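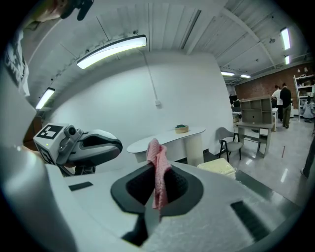 3.2 Room, Lighting and Starting State of the Cloths

All folding trials were carried out in the ground-floor room at Plander. The room was chosen for its pale surroundings, which keep the outline of a colored cloth readable at most viewing angles. The ceiling is white and ribbed, slopes away over the work area, and carries fluorescent fixtures at several distances from it (Figure 3). The large wall behind the work area is also white. Fluorescent lighting was left on for the whole of each session and was never dimmed.

Furniture in the room was kept to its everyday arrangement. A white table with an oval top and a pale cylindrical base stands in front of the wall, and the woven basket of plants on it was left in place. An earlier pilot at Trondau had used a stripped room, and raters there reported difficulty judging how far a cloth hung below the point of support when there was nothing behind it to compare with. A fixed background object of familiar shape removed most of these complaints. The plants were not used as a scale reference, and no measurement in Section 4 depends on them.

Figure 3. Crumpled pink cloth hanging in loose folds, with the ceiling fixtures, white wall and oval-topped table behind.

The test set contained 60 small household cloths supplied by Tullent in plain colors. Patterned cloths were excluded because printed lines are easily mistaken for creases by raters working at speed. Each cloth was laundered once before use, dried flat, and stored unfolded until its first trial. Cloths with loose threads or a turned hem were replaced before the trials began, and the replacements were laundered in the same way.

Three starting states were defined. In the flat state, the cloth lies open on the work surface with all corners exposed. In the folded state, one fold is present and the free edges are aligned to within the width of the hem. In the crumpled state, the cloth has been gathered by hand, released, and picked up again at whichever point is uppermost. The cloth in Figure 3 is in the crumpled state: the folds hang loosely over a single narrow support, and the lower edge droops below it. The definition sets no limit on the number or depth of the folds, and two crumpled cloths may therefore look very different from each other.

The crumpled state caused the most disagreement during rating. When a cloth is draped over a narrow support, the material on either side falls under its own weight and forms overlapping layers. A rater who sees only one side has to infer whether a visible edge is a hem or the outside of a fold. Under overhead lighting the upper part of such a fold is bright and the underside is shaded, so the two cases can be similar in appearance. We asked raters to record an edge as a hem only when stitching or a corner was visible, and to record it as undetermined otherwise. This rule is stricter than the one used in the pilot and produced a larger share of undetermined edges.

Crumpling was done by one person throughout, Kanini Temba, to limit variation in grip strength and in the time the cloth was held. The cloth was gathered with both hands, held closed for 9 seconds, and dropped from a height of 40 cm onto the work surface. It was not shaken or smoothed before being picked up. Cloths that opened fully on landing were gathered again, and the first attempt was noted in the log without being scored. Temba took no part in the rating.

Each cloth was then rated for visible area, number of exposed corners, and edge clarity on the Stojanovska scale. Eusebio Aguirre rated the full set. A second rater scored a subset of 37 cloths without access to the first set of scores. Differences in exposed corners were settled by going back to the cloth description sheet, and differences in edge clarity were left unresolved and carried into the analysis as paired values.

Color was treated as a blocking variable only. Pale cloths, including the pinks, tend to lose contrast where a fold faces a white ceiling or wall, while dark cloths lose detail in the shaded layers. We did not attempt to correct for either effect. Correction would have required a calibrated light source at the work surface, and the aim was to keep conditions close to those in which such cloths are normally folded and put away. The same reasoning applies to air movement, which was not controlled beyond keeping the door shut during a trial.

One limitation of the procedure should be noted. The uppermost point of a crumpled cloth is easy to find when the pile has a clear peak, and much harder when it has settled into a low mound. In the second case the pick-up point was chosen by eye, and repeat trials on the same cloth did not always use the same point. The effect of pick-up point on the hanging shape is taken up in Section 4.3.

Correspondence: E. Aguirre | © The authors, 2022-06-06 | Back to top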